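**Rarkovel** is a cryptocurrency wallet and payment service developed by Drakos, a software company based in Codville. It allows users to hold, send and receive digital currencies and lets small merchants accept them at the point of sale. The service is non-custodial, meaning that private keys are generated and stored on the user's own device and are never held by the company.

## History

Rarkovel began as an internal tool at Drakos, where it was used to pay contractors in several countries. The first public version was released in May as a desktop program for Bitcoin only, under the supervision of Themis Bakalis, who had earlier written the company's accounting software. Bakalis remained lead developer through the first four major releases.

Support for Litecoin and Ethereum followed in the second release, together with a mobile application. The third release replaced the original storage format, and users of older versions were required to move their funds to new addresses. The change drew complaints from merchants who had printed their payment codes on receipts and signs – many had to reissue them at their own expense. Drakos later extended the transition period and published a conversion tool.

## Features

The wallet supports 19 digital currencies. Each is kept in a separate account under a single recovery phrase, which the user is asked to write down when the wallet is created. Rarkovel has no means of restoring a lost phrase.

Transaction fees are set by the user from a sliding scale, with a suggested value based on recent network activity. Payments can be labeled, sorted by month and exported as a spreadsheet for tax purposes. An address book is included, although entries are not shared between devices.

### Merchant terminal

The merchant version, known as Pamumitz, runs on an ordinary tablet. The seller enters a price in local currency, and the program displays a code that the customer scans to pay. The exchange rate is fixed for seven minutes after the code appears. If payment arrives later, the sale is marked for review and the seller may accept the amount received or return it.

Pamumitz was first tested at the Codville produce market, where stallholders selling fruit, bread and household goods used it alongside cash. Low-value sales proved difficult during periods of heavy network use, as the fee could exceed the price of the goods. 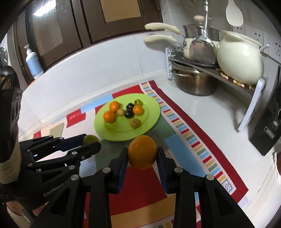

Drakos responded by adding support for the Lightning Network, which settles small payments outside the main Bitcoin blockchain. Stallholders were able to open a channel with a single deposit and close it at the end of the season. Participation reached 1019 registered merchants by the time of the fourth release, most of them in food retail and repair services.

## Security

Wallet files are encrypted with a passphrase chosen by the user. A flaw in the second release caused some backup files to be written without encryption when the export was interrupted. It was corrected in an update, and Drakos advised affected users to create a new wallet and transfer their balances. No losses were reported to the company.

The wallet's source code is published under an open license. The code for Pamumitz is only partly open – the component that retrieves exchange rates remains proprietary, a point on which the project has been criticized by outside developers.

## Business model

The basic wallet is free of charge. Drakos earns revenue from a monthly subscription to Pamumitz and from a commission on currency exchanges carried out through partner services. The commission is shown before the user confirms a trade.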